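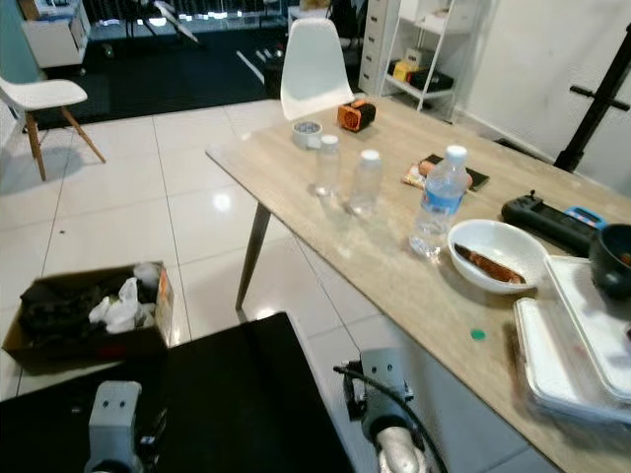
Clearing and resetting a shared table

Applies to tables with a light wood-grain top used for both meals and small repairs. Allow ten minutes. The method was written for the Lidberg table, 78 cm wide, but suits any top with thin edges and rounded corners.

You will need
Two microfibre cloths
Washing-up liquid
A shallow tray for tools
A bowl of warm water, 600 ml

1. Take food off first. Bowls go to the kitchen with whatever is in them. Sealed packets go back in the cupboard. Check soft items for bruising before returning them to store.

2. Collect the bottles. Tighten every cap before lifting. Small clear bottles without labels should be marked now, with the contents and the month (April is enough). If the contents cannot be identified, do not drink them or decant them. Keep them apart from drinking water until someone can say what they are.

3. Move tools and devices to the tray. Switch off anything powered and lift it clear — dragging marks the finish. Tape is stored flat, on its side, away from radiators.

4. Wipe dry. Work from the far end towards you so that crumbs fall at the near edge, and catch them in a cupped hand.

5. Wipe damp. Add two drops of washing-up liquid to the water and wring the cloth until it no longer drips. Follow the grain. Do the edges last, including the underside lip.

6. Dry at once with the second cloth. Standing water at a thin edge will lift the surface in time.

7. Check the legs. Tapered legs on glossy tiles can creep outwards. Fit felt pads (Garilance, 20 mm) and wipe the tile beneath each foot before setting the table down.

8. Return only what is in use. Keep food at one end and tools at the other, with a hand's width clear along each long side.

Repeat step 4 daily and the full sequence once a week. Replace the pads when the felt is flattened.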